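OK so a few of you asked how the no-buying-clothes year is going, so here's a thread, because I have opinions now and they won't fit in one post.

Background: last October I added up what I'd spent on clothes in twelve months and got $1,821. I do not look like a person who spends $1,821 on clothes! I look like a person who owns one gray sweatshirt (I own four).

So the rule was no new clothes for a year. Socks and underwear are allowed. Secondhand is allowed but only for replacing something that's dead. My sister says the secondhand part is cheating and she can say that all she wants.

First month was awful. I had the Trovby app on my phone and I'd open it in line at the grocery store without even deciding to. Deleted it. Then I started opening the weather app instead, so now I'm very well informed about dew point.

The emails are the worst part. Vandedby sent me 94 of them before I got around to unsubscribing. "We miss you." Do you?? You have my measurements and my birthday, you know where I am.

Things I've fixed so far: the zipper on my green jacket (new slider, super easy, watch one video), two hems, and the elbow on the good cardigan. The elbow looks bad. I wear it anyway and keep my arm bent in meetings.

Things I gave up on: black jeans, inner thigh, you know the spot. I patched them 3 times and every time they ripped right next to the patch. They're rags now and pretty decent ones.

The Stougaard boots got resoled and that was the big expense, way more than I wanted to pay, but I've had them forever and they're already shaped like my feet. The guy at the shop told me to stop drying them by the radiator. I have not fully stopped.

I slipped once. Linen shirt, 30 percent off, a really nice washed blue. I wore it to one cookout and then felt weird every time I saw it in the closet. It's still in there. I should just wear it, it's a shirt.

Next up is the big sort. Everything comes out, winter stuff goes in the bins under the bed, and whatever I skipped all last winter goes to my cousin first and then the donation place on Dimeck. Pray for me, there are so many scarves.
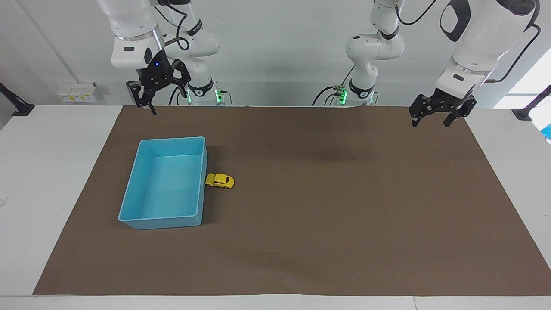 Marisol: for the jeans, put the patch on the inside and make it way bigger than the hole, like past the worn part on every side. Mine lasted another two winters that way. Also please wear the linen shirt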